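Play Food, Pretend Picnics and a Table That Clears in Two Minutes

I love play food. I love it more than the kids do, probably, and after years of stepping on plastic peas I have ideas about how to keep it! These are the things that work in our house on Plimgate, with one small playroom, two white tables and a closet that was never meant to hold a grocery store.

Start with a big sort. Tip everything out on a sheet on the floor, every last grape. When I did ours last October I counted 154 pieces, and that was after a cousin's kids had gone home with a bagful. Pull out anything cracked, anything with a sharp seam, and anything that squirts gray water when you squeeze it (bath toys sneak in, don't ask me how). Hollow pieces with a hole in the bottom are the ones to watch. A dab of waterproof glue over the hole before the first wash keeps them dry inside for good.

Washing is easier than it sounds. Hard plastic goes into a mesh laundry bag and then into a sink of warm water with a squirt of dish soap. Swish, rinse, lay it all out on a towel overnight. Foam and painted pieces only get a wipe with a damp cloth, and please don't soak them, the color lifts. I ruined a very nice cheese that way. Felt food gets a lint roller and some sunshine.

Now the fun part — storage! I used to own a Simetti drawer tower with a label on every drawer, and it looked gorgeous for a week. Then the carrots moved in with the cupcakes and never came back. What we use now is baskets, low and open, with handles if you can find them. A basket goes to the table, gets played with, and goes back to the shelf. Kids can see what's in it, and they can carry it themselves.

Keep the sets small. A plate, a couple of breads, some fruit, that's a whole breakfast and it's plenty for one afternoon. The rest lives in a Kasprzak bin on the top shelf of the closet, and I swap things over whenever the game gets stale. It's like a birthday every time the pineapple comes back.

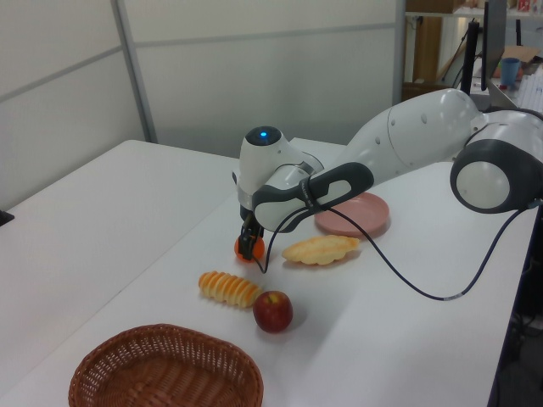
Set the empty basket right at the edge of the table before cleanup starts, close enough that even a bad throw has a chance. Round things go in first, as they're the ones that roll under the couch. Then fruit, then bread, and the plates slide down the side standing up. If your tables are white like ours, a barely damp microfiber cloth and a drop of dish soap takes off crayon and most marker. For the stubborn stuff I use baking soda paste and a very light hand.

Wicker needs a little love too. Run the brush end of the vacuum over it once a month, inside and out, and snip any loose ends before they catch a sleeve. If the bottom is scratchy, cut a circle of felt and drop it in, no glue needed.

One last tip, for gift givers. The Isis sets come with a cardboard tray, and that tray makes a great pretend oven shelf once you cover it with foil. Ours has lasted since spring and has baked more croissants than I could count.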